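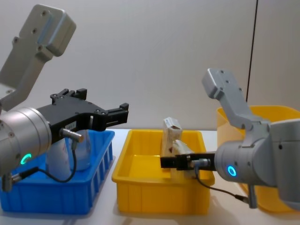

Catis two-arm bench kit, after a winter on the sorting table
Posted Sunday, February 15, 2026

Four stars from me, and if you'd asked in the first week I would have said one and a half, so read this whole thing before you decide anything.

I work returns and mixed goods at Ladefoged, the warehouse out past the tracks in Camasville. Tubes of lotion, bottles, snack cartons, bagged bakery stuff, whatever comes off the truck without a proper case around it. For years that meant standing at a table and moving one thing at a time from one container to another, eight hours, with the radio on. We've had the Catis kit for 16 weeks now. I didn't pick it and I didn't pay for it (which you should keep in mind when I get generous about the price) but I'm one of the people who stands next to it all day.

What you get is two arms, a black two-finger gripper on each, the controller, and a fat binder. The containers are ours. We use a shallow blue tray, a shallow yellow one, and a deep yellow bin, and getting those in the right places turned out to matter more than anything in the binder. Our first layout had the deep bin in the middle and the arms kept stopping to think about it. Moved the bin to the right-hand end and things calmed down a lot.

Setup took us 3 days. The sales page says one afternoon, and sure, maybe, if you have an empty room and no truck coming in.

Okay, the good stuff. It's gentle! I fully expected squashed cartons and I've seen very few. The grippers come down slowly, close slowly, and if they don't like their grip they back off and have another go. Tubes standing on their caps were the thing I was most worried about. One bump and they go over like bowling pins. It does knock them down sometimes, especially when two are crowded together, but so do I.

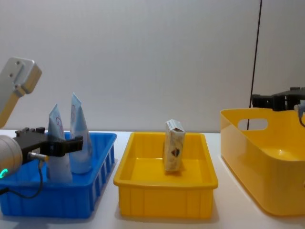
Left gripper at the tubes in the blue tray, with the carton standing by itself in the yellow one.

It's also quiet. You can have a conversation over it in a regular voice, and that changed the mood on our side of the building more than I expected. And I love the little lights down on the wrists, green on the left arm and blue on the right. When I'm talking on the phone I can tell a coworker "green arm's stuck" and they know which one to walk over to. Small thing, but I use it every day.

Now the less good. Speed. On plain boxes it's fine, but I timed 50 mixed pieces against it in January, just for my own curiosity, and I won by a mile. Of course I can't do that for eight hours straight and it can, so the supervisor was not very moved by my victory. Anything see-through slows it down too. So does soft packaging, where it'll grab a fold and then sort of hesitate with it.

The cables bug me. Each gripper has a thin black cable that loops down from the side, and I'd pay extra for a version that keeps them tucked in. You get used to checking that the loop isn't sitting over the edge of a tray before you slide the tray out. I still forget.

The part I really wanted to write about is what it did to the job, and I couldn't find a single review that covered it when I went looking last fall. We were nervous. There were five of us on that table, and there are still five of us on the payroll, but only two at the table on any shift. The rest went to inbound and to the label desk. One person hated the label desk and left in January, and was replaced, so I guess you can do your own math on that. My own day is more walking and less reaching. My shoulder is better than it's been in years. I'm also a little lonelier, because the table was where everybody talked, and now I mostly load trays, clear the stuff it gives up on, and write down why.

That last bit is new work that no one put in my job description. The stop log had 29 lines in it the first Monday and every line was me, in pencil, figuring out how to explain a crooked carton to a software person. I asked for a bump in pay for it and got a small one. If you're on the floor and one of these is coming, ask early, before they get used to you doing it for free.
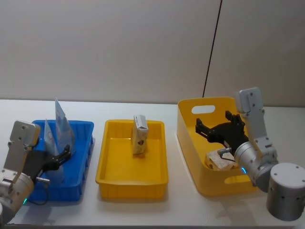 Both arms at it, left one in the blue tray and right one down in the deep bin with its fingers open.

A few tips if you're getting one. Give the middle tray some breathing room, it does better with one or two pieces in there than with a pile. Keep the table bare - no tape gun, no coffee, no clipboard. Get a white tabletop if you can, ours shows every crumb and that's helpful with bakery returns. And have the people who'll be loading it sit in on the training, not only the lead. We had to learn the restart sequence secondhand and got it wrong for a week.

Support has been decent. Real people answer, usually the same day, though weekends are a dead zone and we do run Saturdays.

Would I want it gone? No, my shoulder votes to keep it. I'd like a chair at that table again, though, and somebody across from me to argue with about the radio.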